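Betreff: Re: [Pinselpflege] Trocknung großer Puderpinsel
Datum: Donnerstag, 26. März 2026

Am Mittwochabend schrieb Dinsa:
> Ich reinige meine Puderpinsel mit der festen Seife von Bamthorpe
> und trockne sie liegend auf dem Handtuch. Seit März lockert sich
> bei zweien die Zwinge. Liegt das an der Seife?

Die Seife halte ich für unverdächtig. Wahrscheinlicher ist Wasser in der Zwinge: Der Kleber quillt, der Stiel arbeitet, nach einigen Wäschen sitzt der Haarbund nicht mehr fest. Den Kopf also nur bis knapp unter die Zwinge anfeuchten, mit 300 ml lauwarmem Wasser im Becher, und die Borsten dabei nach unten halten.

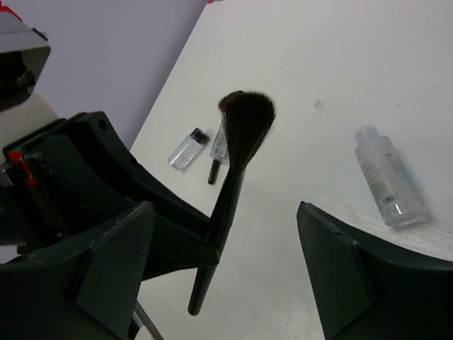 Wie lange muss ein dicht gebundener Puderpinsel trocknen?
Bis zum nächsten Abend, bei dichtem Bund auch länger – entscheidend ist der Kern, die Spitzen sind deutlich früher trocken.

Zur Lage: hängend mit dem Kopf nach unten oder flach, Kopf über die Tischkante hinaus. Aufrecht im Glas erst, wenn der Kern trocken ist. Einzelne abstehende Haare nicht auszupfen, sondern mit einer feinen Schere kürzen. Wassertemperatur bei mir 37 Grad, zwei Durchgänge, danach 5 Minuten im Tuch ausdrücken, ohne zu drehen.

Bei lockerer Zwinge hilft Nachkleben mit Epoxid, dünn aufgetragen. Der Kleber von Tranent hat bei mir gehalten.

Gruß
Susa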